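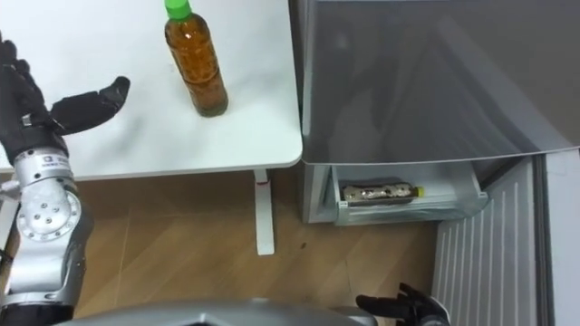
**Adelmo Ferraro**
Workshop lead, Vedar Shared Workshop

# Chapter 6: Reaching for Things

By the end of Chapter 5 your robot could stand at a table and hold its arms still. In this chapter it starts to use its hands.

A bottle is a good first target. It stands upright, it has a cap in a color the software can pick out, and it can be set in the same spot for every trial. Clear plastic is harder to find than the cap, so we look for the cap first and work down from there.

Before any motion, the hand has to be open and the thumb has to be on the correct side of the target. Most failed grasps in our shop log began with the thumb in the wrong place. Out of 231 trials, 119 failed, and we changed the approach path before we changed anything in the fingers.

You will need the arm settings saved at the end of Chapter 5 and a table that does not rock. Check the wrist screws before each session. Keep the other arm low and out of the way until Section 6.4, where both hands are used together.

Section 6.1 covers finding the target. Section 6.2 covers the approach, using the path code Mikkel Ingvarsson wrote for the Jalline build.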